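Subject: Re: [league-refs] Offside flags and the video trial, Kisonent Cup
Date: Monday, October 19, 2020

Sorry for the slow answer, on my phone between things. Quoting the bit I'm replying to:

> We lost a goal at Ekari on a late flag and the ref says he can't
> go back because he'd already blown. Is that right under the trial
> rules? If so what is the point of having the monitor.
> Also when do we hear about the away legs.

Yes, it's right. Whistle goes, play is dead, no goal to give back. That's why the assistants were told in September to keep the flag down on the tight ones till the attack is over. Some still put it up out of habit. Will raise it again.

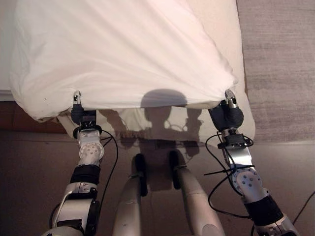
White cloth at the edge of the bed.

Rest of it, quickly.

The monitor. Only four things get looked at: goals, penalties, straight reds, wrong player booked. Not throw-ins. Not corners. Had a coach at the Lévesque ground screaming for a review of a corner and he got a yellow for it, wich he deserved.

Time. Longest check so far was 458 seconds, at Lévesque. Way too long, players standing in the rain, two of them stretching hamstrings the whole time. If you can't see it after 2 looks, stay with the call on the field and move on. 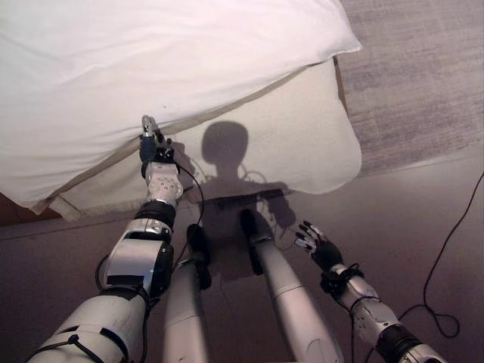 AWAY LEGS

Rastus host first, then Ekari. Kickoff times not fixed, waiting on the lights at Rastus – half of one bank is still out. Don't book buses yet please.

Tickets: 2260 is the cap for the final and that includes both benches, press and stewards. Each club gets 20 comps. Do not ask me for more, I don't have them.
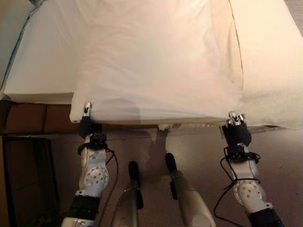 If you do have spares send them back by the Friday before so they can go on general sale. Last year a pile came back an hour before kickoff and there were people outside who would of paid.

Back to the flag thing. I would like the rule changed so the ref can at least look when the ball is already on its way in before the whistle. Not in our hands though, the trial wording is fixed for the season. Can put it in the end of year notes. Anyone against that?

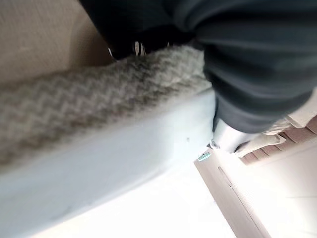 Ekari wrote:
Against, yes. Defenders stop when they see a flag, keepers too. You'd be giving goals scored past people who quit playing. Train the assistants and leave the rule alone.

Fair point, and I did say keepers stop too when we talked on the touchline. Still think there's room for it when the shot is already away. Put your version in writing and I'll send both in.

Got to run – fixtures sheet tonight if the printer behaves.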